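Right, a thread about cleaning toilets, because I have been told three times this month that I'm doing it wrong and I'd like to see the evidence.

It began with an advert for a thing called the Skikix. It's a bowl cleaner you squirt under the rim and leave. £7 a bottle, and the advert says it "does the wiping for you". I bought one. I am exactly the person these adverts are made for.

It does not do the wiping for you. It does the dribbling. You squirt, it slides down in a blue line, and the bits between the lines stay as they were. I left it overnight on Sunday, which is longer than the label asks for. Monday morning I had a toilet with stripes.

To be fair to it, the stripes were very clean.

So then I went off to find out what the stuff is meant to do that a squirt of the ordinary kind doesn't. The Flarmont website (they make it) says it was tested on "2000 flushes". Tested how? On what sort of toilet? In hard water or soft? A flush isn't dirt. I could do 2000 flushes in an empty house with no cleaner at all and the bowl would look fine.

Where I live the kettle furs up in a fortnight, so you can guess what happens at the waterline. I emailed to ask about hard water and got a voucher for 59p off my next bottle.

Several of you have said forget the bottles, it's the cloth that matters. I'm closer to believing this one. A brush is good down in the bowl and useless on everything else. The rim, the top edge, the hinges, the bit of floor at the back that you only meet when you drop something — all of that is cloth work.

And yes, a separate cloth for the toilet in its own colour. Red is the usual one. I've seen people argue about this as if it were a religion, but it's just so the toilet cloth doesn't end up on the basin. It's the only bit of official cleaning advice I've never found a hole in.

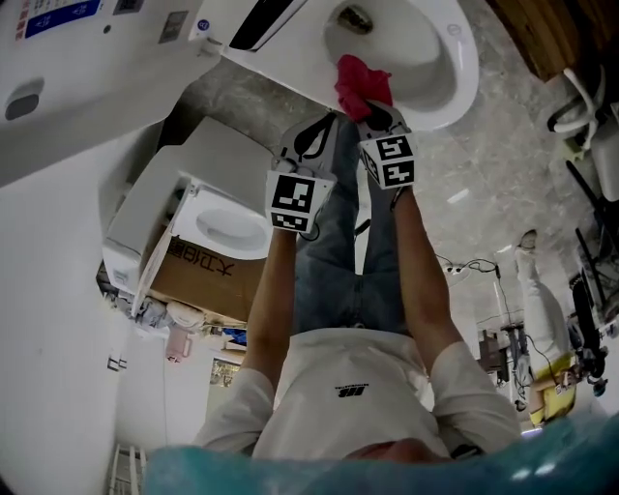 What I do doubt is the idea that the cloth itself has to be special. McIntyre do a microfibre one at £6 for a single cloth, "700 washes guaranteed". I worked it out. If I wash it once a week that's more than thirteen years. Who is keeping the receipt? Who is keeping the tally?

I tried it against half an old T-shirt. Same bathroom, same ordinary spray, left side of the rim with one and right side with the other. The microfibre picked up dust and hair better, I'll give it that. On the dried-on marks there was nothing in it. The T-shirt was easier to wring out.

One test, one toilet, and I knew which cloth was which, so don't go quoting me. But that's still more detail than they put on the packet.

Next claim: the order. Half the internet says start with the bowl so the cleaner can soak, half says start with the outside so you aren't carrying muck upwards. You can do both. Squirt the bowl first and walk away, do the tank, lid and seat while it sits, then the rim, then brush the bowl, then the floor. Ten minutes. I don't see where the fight is.

A fresh side of the cloth for each part, by the way. Fold it in four and you've got plenty of sides. I was scrunching mine into a ball for years and just moving things about.

Now the seats. There's one from Sono that comes with a "self-cleaning surface" and a very shiny leaflet. Page two of the leaflet tells you to wipe it daily with a damp cloth. I read that line out loud in the shop. The man on the next aisle laughed, so that's one convert.

What does make a difference with a seat is whether it comes off. If it lifts away with a button you can get at the hinges. If it doesn't, you're poking about with a corner of cloth round a bolt, and no surface coating is going to help you there.

The same goes for the shape of the thing. A plain smooth outside takes a few seconds. The ones with all the pipe shape showing at the back take ages and collect fluff in every dip. Showrooms never have you crouch down behind one with a cloth, and I think they should.

The Skikix page also has 3794 five-star reviews, which I scrolled through for longer than I'd like to admit. A lot of them say "arrived quickly". I'm glad it did. Mine arrived quickly too.

Where I've ended up: ordinary cleaner, ordinary brush, red cloth, hot wash afterwards on its own. For the limescale at the waterline, cheap citric acid left in for an hour, and never in with bleach. About £2 a month, and no stripes.

If anyone has a seat or a bottle that they swear by, tell me what water you've got and how often you clean. "It's brilliant" doesn't count. I've still got most of a bottle of Skikix if somebody wants to run a proper test.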